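Beschaffung / Arbeitsplätze Handgreifer
Vorgang 257: Ersatzbacken und zweiter Greifersatz, Klärung vor Bestellung
Status: in Bearbeitung
Priorität: mittel
Kostenstelle: Handhabung, Textil
Gemeldet von: Holger Granström
Bearbeitung: Orla Moriarty

Problembeschreibung

Für den Arbeitsplatz Handschuhe liegt eine Bedarfsmeldung über 4 Paar Greiferbacken und einen zweiten kompletten Satz Handgreifer vor. Lieferant laut Meldung: Grastix. Die Meldung enthält keine Angabe zum Backentyp. Grastix führt zwei Ausführungen, die schmale Blockbacke und die flache Fingerplatte. Beide passen auf denselben Grundkörper, die Befestigung ist aber verschieden. Ohne Typangabe kann die Bestellung nicht ausgelöst werden.

Zusätzlich offen: Der Platz meldet, dass dünne, glatte Ware beim Anheben aus den Backen rutscht. Vor einer Bestellung ist zu klären, ob das am Verschleiß liegt oder an der Ausführung. Im zweiten Fall wäre ein Nachkauf des gleichen Teils Geldverschwendung. 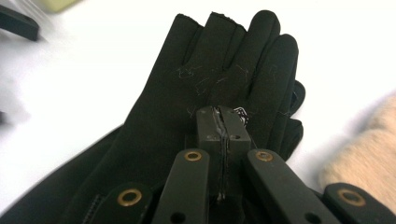

Eintrag 1 | Holger Granström | Montag, 9:40 Uhr

Backen geschlossen, Griff am Handrücken unterhalb der Fingeransätze. Zwischen den Backen verläuft der silbrig glänzende Streifen. Laut unserer Teileliste ist das der Belag, der getrennt nachbestellt werden kann. Die Teileliste ist vom Vorjahr, ich verlasse mich nicht darauf.

Versuch mit schwarzem Handschuh, glattes Material. Je Griffposition zehn Hübe von Hand, Hubhöhe ungefähr 33 cm, Ablage auf weißer Unterlage.

Griff am Handrücken: hält in allen Hüben.
Griff an der Stulpe quer zur Naht: hält überwiegend, zwei Abrutscher.
Griff an einer Fingerkuppe: nicht brauchbar, Material weicht seitlich aus.

Zwei Finger des Handschuhs sind vorn offen. Für die Griffversuche am Rücken ohne Bedeutung, bei Griff an der Kuppe bitte nur die geschlossenen Finger verwenden, sonst sind die Werte nicht vergleichbar. Auf dem dunklen Stoff sitzen helle Fusseln. Ich habe deshalb den Belag mit einem trockenen Tuch abgewischt und die Reihe an der Stulpe wiederholt. Danach ein Abrutscher statt zwei. Als Nachweis für Verschleiß reicht mir das nicht.

Eintrag 2 | Orla Moriarty | Montag, 11:15 Uhr

Danke. Rückfragen:

Wurde die Reihe mit beiden Greifern gefahren oder nur mit einem? In der Bedarfsmeldung steht »beide Greifer gleich bestückt«. Das bitte am Platz prüfen, nicht aus der Liste übernehmen.

Liegen beim Greifen zwei Handschuhe übereinander? Falls ja, bitte getrennt protokollieren, ob nur der obere mitkommt. Die Trennung von Lagen ist bei Grastix kein Kriterium für die Backenwahl, bei Listomness schon. Dort gibt es eine geriffelte Ausführung mit eigenem Preis.

Zum Budget: Im laufenden Quartal sind für Verschleißteile noch 47 Prozent des Ansatzes frei. Die Backen gehen daraus. Ein zweiter kompletter Satz geht nicht daraus, das ist Investition und braucht einen eigenen Antrag mit Vergleichsangebot. Bitte die Bedarfsmeldung in zwei Positionen trennen.

Eintrag 3 | Holger Granström | Montag, 14:05 Uhr

Reihe lief nur mit einem Greifer. Lagen: Bei zwei gestapelten Handschuhen kommt am Handrücken meist nur der obere mit. An der Stulpe unklar, habe ich nicht sauber getrennt erfasst. Wird nachgeholt.

Bestückung am Platz aufgenommen, Strickhandschuhe dazugelegt, um ein zweites Material im Vergleich zu haben.

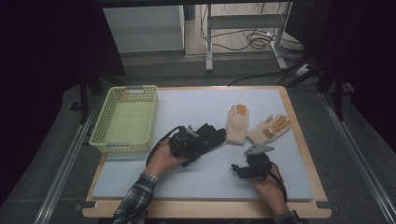 Abb. 2: Arbeitsplatz mit beiden Handgreifern, schwarzer Handschuh und helle Strickhandschuhe auf der Schaumstoffplatte.

Am linken Greifer sitzt vorn ein kleines silbernes Backenteil aus Metall, am rechten eine flache silberne Fingerplatte. Die Angabe »beide gleich bestückt« streiche ich aus der Meldung. Die genauen Teilenummern lese ich nach dem Ausbau ab.

Ergebnis Strickware: hält an Handrücken und Bündchen ohne Abrutscher. An den orange-hellbraun beschichteten Fingerspitzen ebenfalls fest, dort löst sich die Ware beim Öffnen aber verzögert. Wer Taktzeiten plant, muss das einrechnen.

Nebenbefund: Der gelbgrüne Korb oben links liegt günstig für den linken Arm, mit rechts greift man über die Ware hinweg. Ein zweiter Korb kostet wenig und kann auf dieselbe Bestellung. Bitte gleiche Größe, damit die Ablagehöhe stimmt.

Eintrag 4 | Orla Moriarty | Montag, 15:30 Uhr

Damit ist die ursprüngliche Position »4 Paar Backen« hinfällig. Vorschlag zur Neufassung:

Pos. 1: zwei Paar Backen, Ausführung wie links, Verschleißteil.
Pos. 2: zwei Paar Fingerplatten, Ausführung wie rechts, Verschleißteil.
Pos. 3: Belagstreifen als Meterware, sofern Grastix bestätigt, dass er ohne Backe lieferbar ist.
Pos. 4: ein Korb, Kleinmaterial.

Der zweite Greifersatz wird abgetrennt und bekommt einen eigenen Vorgang. Angebote von Grastix und Listomness sind angefragt. Moodley hat abgesagt, dort wird nur mit Grundkörper und Auswertesoftware zusammen verkauft. Das Paket brauchen wir nicht, die Auswertung läuft bei uns über Itex und ist bis Jahresende bezahlt.

Beim Vergleich bitte nicht nur den Stückpreis ansetzen. Mitzurechnen sind Backen und Beläge für zwölf Monate, Kabel in passender Länge und die Zeit für den Umbau. Ein Greifer, dessen Backen nur ab Werk getauscht werden können, fällt heraus.

Eintrag 5 | Holger Granström | Montag, 16:20 Uhr

Einverstanden mit Pos. 1, 2 und 4. Pos. 3 bitte zuerst als Muster. Wenn ein neuer Streifen an der Stulpe dieselben Werte bringt wie der alte, liegt es nicht am Verschleiß, und wir sparen uns die Meterware.

Offene Punkte

Teilenummern links und rechts nach Ausbau: Granström
Reihe Stulpe, zwei Lagen, mit beiden Greifern: Granström
Bestätigung Belag einzeln lieferbar, Muster anfordern: Moriarty
Neuer Vorgang für zweiten Greifersatz, Verweis auf 257: Moriarty
Freigabe Pos. 1 und 2: nach Eingang der Teilenummern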